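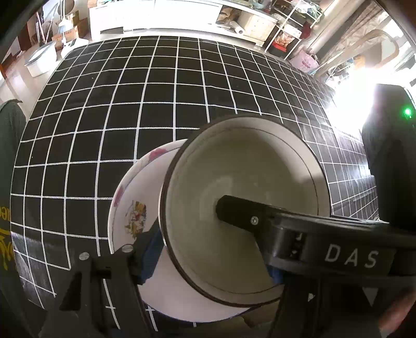 **Capo or no capo for a fast tune in D?**

**pickinpete_26**

Okay folks, I need some opinions before Wednesday. There's a fiddle tune our jam does in D called "Jillulik" (one of the guys wrote it, so don't bother hunting for a tab) and I've been playing it out of C shape with a capo on 2. Feels great. All my open strings are where I want them and the B part just falls under the fingers.

Then last week Satish Iyer, who mostly leads the thing, leaned over and said I should be learning it in open D with no capo at all. He says I'm missing the low end. He wasn't rude about it! But now it's in my head and I've been trying it his way and I sound like I'm falling down stairs. The stretch up to the high B on the first string gets me every time, and by the third time through I'm basically just strumming and smiling.

So what do you all do? And is it worth relearning the whole thing?

---

**mrs_dropthumb**

Capo 2, C shape, never look back. That's how I play pretty much every D tune that has any speed to it. You get that nice C run on the way back to the A part and it's right there under your first three fingers. If you want the low end, let the bass player have it. That's why we let them in the door.

---

**slowhand_salgado**

I'm going to disagree with the above, sorry. I used to capo everything and it took me years to notice I didn't know where anything was above the fourth fret. Learn it in open D. Drop the sixth string to D if you want and you've got a huge sound for the kickoff.

The high B is only hard if you try to reach for it from first position. Slide up on the note before it with your index, and then the B is sitting under your pinky or ring finger. Play just that measure, slow, maybe 16 times in a row, then put it back in the tune.

– Ilídio

---

**mrs_dropthumb**

Drop the sixth string in the middle of a jam? And then what, everybody waits while you tune back up for the next one in G? Come on, Ilídio.

---

**slowhand_salgado**

Ha, fair. I wouldn't drop it at a jam. At home though, or if you're doing the tune as a feature somewhere. In standard you still have your open fourth string for the D and it's plenty.

---

**flatwound_fred**

What tempo are we talking? At 180 I'd say do whatever you like. Much over 220 and I want the capo.

Also what pick are you using? I switched to a Prundora a while back, the thick rounded one, and my crosspicking cleaned up a lot. Might be all in my head.

---

**pickinpete_26**

Tempo is "however much coffee Satish had." I'd guess it's about 210 on a normal night. By the last time around, who knows.

Pick is just a regular medium triangle. I have a Peng tortoise-looking one somewhere that came in a guitar case I bought, but it's so slick I keep dropping it in the soundhole. Is the Prundora grippy at all?

---

**flatwound_fred**

Not really grippy, no. I scratched an X on mine with a nail and that did it.

---

**banjo_refugee**

Picks won't fix a left hand problem. I'm with mrs_dropthumb for the jam and with Ilídio for the practice room. Play it with the capo on Wednesday so you have fun, and work up the open version on the side.

One thing to watch with the capo though: check your tuning after you put it on. I've got an old Pumidari dreadnought and the G string goes sharp every single time, no matter what capo I use or how close I get it to the fret. Drove me nuts until I started giving that string a little tug after clamping.

---

**pickinpete_26**

Oh man, the sharp G string. I thought that was my ears.

I spent an hour tonight on Ilídio's slide thing and it does help. I come off it late though and then I'm a beat behind going into the next phrase. Are you starting that slide on a downstroke?

---

**slowhand_salgado**

Downstroke, yes. The slide takes the place of the next upstroke, so keep your right hand moving and just miss the string on the way up. If you stop the hand you'll come out of it on the wrong stroke and everything after feels late. Bet that's what's going on.

---

**mrs_dropthumb**

That is good advice and I'm annoyed about it. Still say capo.

---

**pickinpete_26**

That was it! I was freezing my hand during the slide. Tried it with the hand still going and got through the B part clean at 140, which is slow, I know, but it's the first time.

Capo on Wednesday, then. I'd like to have the open version ready by November when we play the harvest supper, so if anybody has a good way to get back down to the low D after that high part, I'm all ears. Right now I just kind of jump and hope.

---

**flatwound_fred**

Open E string. Hit it while your hand's moving down, then pick up the run at the second fret of the third string. Buys you all the time you need.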